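Home | Browse | Ask | Unanswered | Log in

Filed under: Kitchen & Dining > Table care

Do table protector pads really stop heat marks?

Posted July 23, 2025 by Natália Macedo

I have a wood dining table that already has one white ring from a casserole dish in February. The Coltard pad I'm looking at claims it is "heat safe" but gives no temperature anywhere on the box. The store guy said it would be fine with anything. I doubt he has tried it. Has anyone used one of these for real, for more than a week? I'd also like to know if the brown ones lie flat, as every photo online looks ironed.

Vasco Carrilho

"Heat safe" with no number means nothing to me. I'd treat any pad like that as good for plates and mugs and still put a trivet under a pot. I've had a plain brown cover on mine for six months and I'm not sold on the flat part either. It ripples a little and creases where it bunches up. Smoothing it out by hand lasts until dinner.

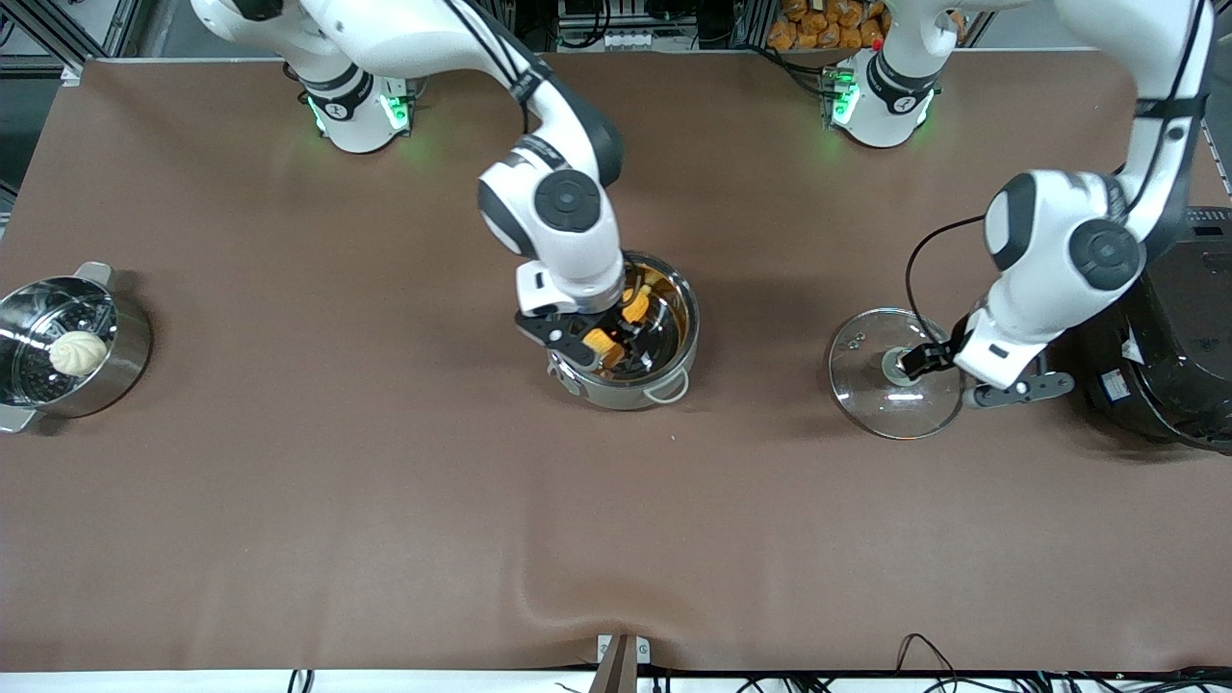
What I would check before buying

Look for a printed temperature, and ask whether it applies to the top or to what reaches the wood underneath. Those are two different things and the seller usually gives you the nicer one. Check the return policy too. Mine came rolled up and the shop wouldn't take it back once it was unrolled, so good luck testing it.

Also lift it once in a while. Some vinyl backings can stick to a finish or discolor it, and then you've swapped a ring for a bigger patch.

Neves

just get the Jeleck one, over 1000 good reviews. never had a problem but we mostly eat cold stuff lol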